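Home | Modules | Handouts | Reading | Contact

Brodonell Evening Classes
Household Budgeting, Handout 4: The bills that only come once a year
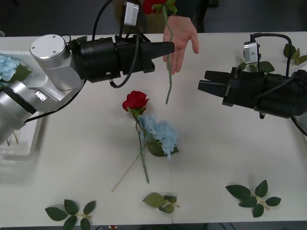

Two robot arms over a white tabletop, the right one with its fingers slightly open.

Right, last time we did monthly bills, so tonight it's the lumpy ones — car insurance, the boiler service, the MOT, Christmas. I used to treat every one of these as a nasty surprise, even though they turned up on the same date each year!

Get your bank statements out and go back a full twelve months. Write down anything you paid only once or twice. When I did mine it came to 2,686 pounds, and I had to go and put the kettle on. The biggest was my car insurance at 465 (I'd let it renew without looking, so please don't copy me).

Now divide your total by twelve. Mine works out at just under 224 a month, and that goes into a separate pot the morning after payday. I call it the lumpy pot. If a bill is due before the pot has filled up, put in a bit extra for the first few months — even 30 pounds helps.

For next time: bring your list and your total. Don't worry if some of it is guesswork, we'll tidy it up together.

Related handouts
Handout 2: Reading a payslip
Handout 3: Monthly bills
Handout 5: Borrowing and interest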